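Dry Goods and Pantry - Storage
Thread: Clear plastic canisters, round or square? And do you keep the lid label?

maplecellar
Posted 8/18/21
Hello all. I am changing my pantry shelf from bags with clips to clear plastic canisters. I bought a few round ones from a tea and herbs seller, they came with dried flowers inside and I finished the contents. Now I want to use them for lentils, oats and sugar. My shelf is narrow and my husband says the round shape is a waste of space. Also the lids have printed labels on top and I don't know if I should take them off. What do you do?

pornholm_pete
Square. Always square. I had round ones for years and between every four of them you have a hole where nothing fits. When I changed to square I got one whole extra row on the same shelf.

tinribbon
I disagree with Pete. Round ones are easier to clean, no corners where the flour stays. And you can turn them with one hand to get to the one behind. If you have a deep shelf it matters more than the hole.

pornholm_pete
You clean a canister maybe once when it gets empty. You look at the shelf every day.

tinribbon
I clean mine often, I bake a lot.

Judivia
For the label, I would remove it if you keep food in it that is different from what is printed. My mother in law made soup with the wrong powder because of an old label. Warm water with a little dish soap, leave it 20 minutes, then rub with oil. Don't use a knife, the plastic scratches and then it looks cloudy for always.

maplecellar
Thank you Judivia. The problem is that I like the labels. They are flowers and leaves, very nice drawings. Can I write the new name on the side and leave the top?

Judivia
You can, but be strict with it. Side label must be big.

henriques_shelf
I am with maplecellar, the nice lids stay. My shelf is at hip height so I see the tops first, and I know them by the picture. Pink flowers is sugar, green leaves is mint tea. No one else in the house knows the system, this is true.

pornholm_pete
So the system works for one person.

henriques_shelf
It is my kitchen :)

oatsandall
One question about size. Does anybody know how many grams of oats go in a canister of 2,000 ml? I have a recipe for granola which I make in a big batch.

tinribbon
Depends on the oats. With my rolled oats I put 70 grams in a 200 ml cup, so in yours it would be 700 grams if you fill it to the top. I don't fill it to the top, the scoop needs space.

oatsandall
Thanks, then one big and one small for the rest.

Jundiveck
Sorry to come with a different opinion, but for sugar and oats I would check the lid before the shape. Many of these gift canisters have a lid which only sits on top, without a seal. For dried flowers for a few weeks it is enough. For brown sugar it is not, mine became a brick in June. Put a piece of dry paper inside, close it, and hold it upside down under the tap for a moment. If the paper has wet spots, use it for buttons.

maplecellar
This I did not think about. I will do the test with the big one first and then the small ones.

Judivia
Also look at the rim. If there is a crack or the edge is bent, the best lid does not help.

pornholm_pete
And if they fail the test, I know a shape that has four corners.

maplecellar
Pete, I heard you. I tested the big one and the paper was dry, so the round ones stay, at least for lentils and oats. The sugar goes in glass. I will keep the flower label on the lid and write the name on the side with big letters, like Judivia says. For the small ones I am still thinking, maybe bay leaves and cloves, they don't need much room. 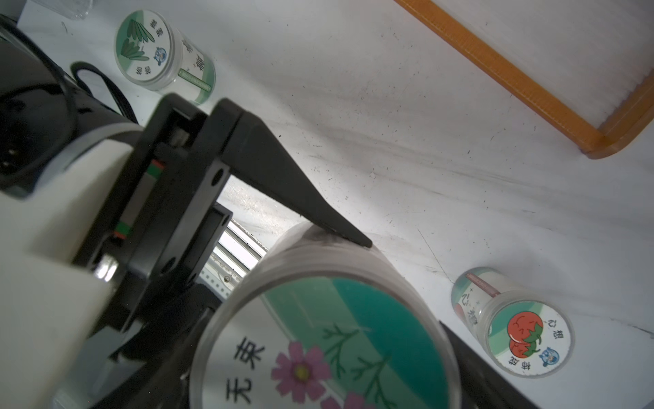 One more thing I wanted to ask. Do you wash new canisters before the first use also when they had only tea inside? I can still smell jasmine in one of them, and I would not like it in my cloves. Somebody told me to leave baking soda in it overnight with the lid closed, but I don't know how much to put. My bag is 400 grams and I need some of it for a cake.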